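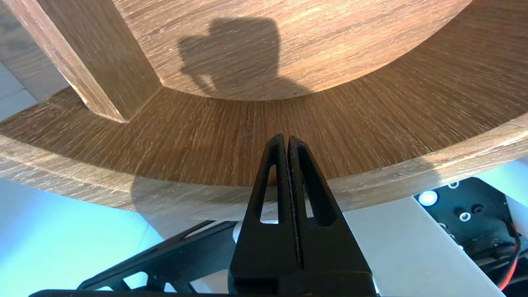

Home Maintenance Evening Course
Unit 6 handout: Attic air sealing and insulation
Posted in December by Orla Cronin

Search this site Search

Read this before the session. We will not go over it line by line, and the worksheet assumes you know the terms.

1. Where the air goes

Warm air in a house rises and leaves at the top. Cold air comes in at the bottom to replace it. This is called the stack effect, and it is strongest in winter, when the difference between indoors and outdoors is largest. Most of the air that leaves goes through a fairly small number of openings in the attic floor. Insulation slows heat moving through a ceiling, but loose fill and fiberglass batts do very little to stop moving air. Seal first, insulate second. If you do it the other way around you will be digging everything back out.

2. Finding the leaks

Go up with a headlamp, a dust mask and knee pads. Stay on the joists or on a board laid across them. Drywall will not hold you.

Look for:
- Top plates of interior walls, where the drywall meets the framing
- Holes drilled for wires and pipes
- The chase around the plumbing vent
- Dropped ceilings over closets, showers and kitchen cabinets
- The gap around the chimney or flue
- Recessed lights
- The attic hatch itself

Old fiberglass that has gone gray or black over one spot is a good sign of a leak underneath. The batt has been filtering house air for years. Lift it and look.

3. What to seal with

Small cracks, up to about a quarter inch: caulk. Acrylic latex is fine for most of them.

Larger gaps around pipes and wires: one-part canned foam. Wear gloves. It does not come off skin.

Open chases and dropped ceilings: cut a piece of rigid foam board or drywall to cover the opening, set it in a bead of caulk, and foam the edges.

Chimneys and metal flues: sheet metal and high-temperature caulk only. Do not use canned foam here. Keep insulation back from the flue by the clearance your local code requires, and make a metal collar to hold it back.

Recessed lights: check the label inside the can. Fixtures marked IC can touch insulation. The others can't, and the usual fix is to replace them.

4. The Cledstead house

We will use the same house as in Unit 5. It is a one-story ranch in Cledstead with the original batts between the joists and no air sealing. The owner got a quote of $3,889 from Gusdale to seal the attic floor and blow in cellulose. He did the sealing himself over 2 weekends and spent more than $260 on foam, caulk, sheet metal and board. The blown-in part was priced separately and is in the worksheet.

Two things to notice in his notes. He left the bathroom fan venting into the attic until the very end, and he had to move finished insulation to run the duct. He also forgot the hatch, and the hallway was still drafty until he put weatherstripping on it.

5. Ventilation

Soffit vents have to stay open. Put a baffle in each vented rafter bay before adding insulation, and staple it to the roof deck so air can pass from the soffit up to the attic. Bathroom and kitchen fans must be ducted outdoors, through the roof or a gable wall. Ending the duct near a soffit vent is a common shortcut, and the damp air goes straight back in.

6. Stop and get help if you find

- Knob-and-tube wiring
- Vermiculite (pebbly, gray-brown, sometimes shiny). It may contain asbestos. Leave it alone and have it tested.
- Wet or moldy roof sheathing
- A gas furnace or water heater that draws its air from the house. Have it tested for backdrafting after the sealing is done.

7. Before next session

Measure the depth of insulation in your own attic in several places, including near the eaves. Write down the type. If you rent or have no attic, use the Ondrejka drawings in the back of the binder. Gunnlaugur Baldursdóttir is teaching Unit 7 (basement rim joists) and has asked everyone to bring a tape measure. The Pravmont group meets at 6:30 p.m. as usual.

Share 2
Comments 2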